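Folding update from the Husell group

Quick one this time, deadline was yesterday. Sorry Eugeniusz.

The hand-held gripper work is finally giving us numbers worth printing. Short version for those who missed the last two talks: people fold and sort clothes at home with the two-finger tool, the fisheye view on it records what the fingers see, and the policy is trained on that alone. No robot time at all until testing.

First round was 35 homes' worth of demos, all shirts, all on tables. Worked fine on tables. Put the same policy in front of a bed and it fell apart - 31 percent of garments picked up and folded to Miłosz's standard (strict, but fair). Soft surface, busy patterns, fabric on fabric. It kept grabbing the bedding.

So Ji-hoon rewrote the collection sheet. Beds only, patterned covers welcome, garment left crumpled, no smoothing first. Same number of demos as before so the comparision is clean.
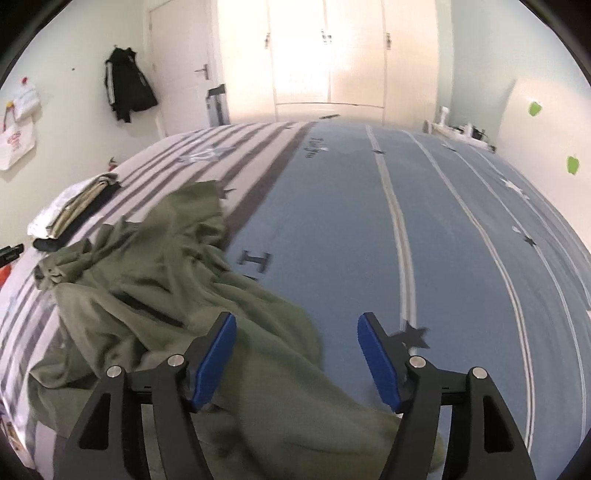

Olive-green garment on a striped and starred duvet, seen between the blue finger pads.

Result with the bed demos mixed in: 70 percent, same garments, same test beds. Table score didn't move. Bigger jump than any of us had bet on, and Hamish had bet.

What seems to matter is the approach, more than the fold. Demonstrators slow down near a soft surface and come in flatter, and the policy picks that up. Bogdan retrained with the approach segments cut out and the gain mostly went away. He's rerunning with different seeds before anyone gets excited.

Still bad:
- dark socks, any surface
- anything with a hood
- garment and cover close in color. Not tested enough to say more

Also tried 2 fingertip pad shapes, no diffrence we could measure, so we're staying with the current ones. Old pads are in the drawer at Laskowska if somebody wants them.

Next up: piles. One garment on top of another, pick the top one only. Barkosska has offered us their test flat until December, sign-up sheet is on the door of the lab. Draft of the write-up goes round on 24th August - comments to Bogdan please, not to me, I'm only the typist.

Hamish Baxter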